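Telcombe Developmental Screening Kit
Administrator's Guide, revised 2018-08-12

Section 3: Setting up and running a hearing and response check

Read this section before your first session. It covers the response check for children from 12 to 36 months. The parent questionnaire is in Section 2, and scoring is in Section 4. 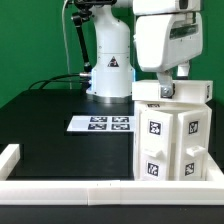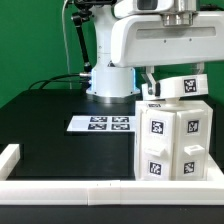

The response check takes up to 20 minutes, including breaks. It needs one administrator, one observer and a parent or other familiar adult. The administrator runs the sounds from the Orex tone unit. The observer watches the child and fills in Form B. Do not try to do both jobs yourself.

3.1 Before the family arrives

1. Choose a quiet room. Turn off fans, phones and any equipment that hums.

2. Place the parent's chair in the middle of the room, facing the observer. The two speakers go to the left and right of the chair, level with the child's ears when the child is seated on the parent's lap.

3. Connect the speakers to the tone unit. The left speaker plugs into the socket marked L.

4. Switch on the tone unit and wait for the steady light. If the light blinks, see 3.5.

5. Run the speaker test. Press TEST once for the left speaker and again for the right. You should hear a short tone at 1,000 Hz from each one.

6. Write the serial number of the tone unit on Form B.

Note: If the speakers have been moved to another room, repeat steps 2 through 5, even if they were tested the same day.

3.2 Talking with the parent

Tell the parent what is going to happen in the language they use at home. Parent cards come in the pocket at the back of this binder. If there is no card in the parent's language, arrange for an interpreter and book a longer visit. Do not ask an older brother or sister to interpret.

Ask the following and record the answers on Form B:

- Has the child had a cold or an ear infection in the past two weeks?
- Does the child have ear tubes?
- Has the child slept and eaten as usual today?

Ask the parent to sit still during the sounds and not to point, nod or look toward the speakers. Parents often turn without meaning to. A set of foam earplugs is supplied for any parent who would like them.

Caution: Stop and reschedule if the child has a fever, fluid coming from the ear, or ear pain. Refer the family to their doctor.

3.3 Running the check

1. Seat the child on the parent's lap, facing forward.

2. The observer gets the child's attention with a quiet toy held at chest height. Use only the toys in the kit. Toys that light up or rattle will spoil the result.

3. When the child is looking at the toy, the administrator plays the first sound at the level printed on Form B.

4. Wait four seconds. The observer marks one box: head turn, eye movement, other response, or none.

5. Work down the form in the order printed. The form mixes 1,000 Hz and 2,000 Hz tones with silent trials. The silent trials must be given. They show how often the child turns when there is no sound at all.

6. After the last tone, the parent calls the child's name once from behind the child's head, in a normal voice. Mark the response in box 14.

If the child gets fussy, take a break and start again at the next line. Do not repeat lines already marked. After two breaks, end the check and book another visit.

Caution: Never raise the volume above the level printed on the form to get a response.

3.4 After the check

Both adults sign Form B before the family leaves. Do not tell the parent that the child has passed or failed. A response check can't diagnose autism or hearing loss. Tell the parent when they'll hear from the clinic and who will call.

A child who misses three or more tones should have a full hearing test before any developmental score is worked out. Attach a copy of the referral to the form.

3.5 Problems with the tone unit

Light blinks slowly: the battery is low. Plug in the charger and wait until the light is steady.

Light blinks fast: a speaker is not connected. Check both plugs, then switch the unit off and on.

No tone from one side: swap the speaker leads. If the silent side changes, the unit is faulty. If it stays the same, replace the speaker.

Units sold before July need the updated level card, part 134. Write to Engelbert Ortner at the Telcombe service desk and give the serial number.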